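Calo (robot bench)

Calo is a two-armed tabletop robot built in a shared workshop in Omville by Lukian Kravchuk and Zoriana Tkachuk. It is used to practice small handling tasks, among them work on taped cardboard boxes. The build began in August and was first shown to other workshop members on 11/22/25.

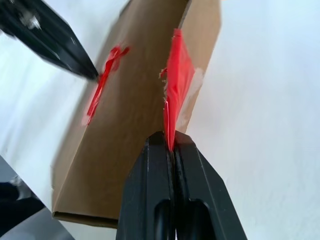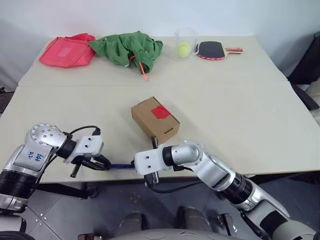

Cardboard box with red tape, in both views.

Design

The two arms are bought units, refitted by the builders. Each ends in a two-fingered gripper with black fingers. The arms share one power supply but run on separate control boards, so that a fault on one side does not stop the other. Cables are run outside the casings, a choice made for ease of repair - the first set was routed inside and had to be cut out twice.

Control software was written by Tkachuk and is known in the workshop as Borkon. It reads joint positions 200 times per second and limits closing force at the fingers. Kravchuk made the mounts and the base.

Tape handling

Tape is treated as a separate class of task from lifting or placing. A strip has to be held at a free end, and the pull has to stay at a low angle to the surface. At steep angles the top layer of paper tends to come away with the adhesive. Borkon stores 3 pull profiles, selected by hand before a run. None of them adjusts itself to the age of the tape or the grade of the board.

Limits

Finger pads wear at the tips and are replaced after 14 hours of use. Thin film can slip between worn pads without the force reading changing, and the software then reports a grip that is no longer there. A second set of pads, cast in a softer rubber by the Chornovol workshop, held film better but left marks on painted surfaces.

See also: Borkon (software); Chornovol workshop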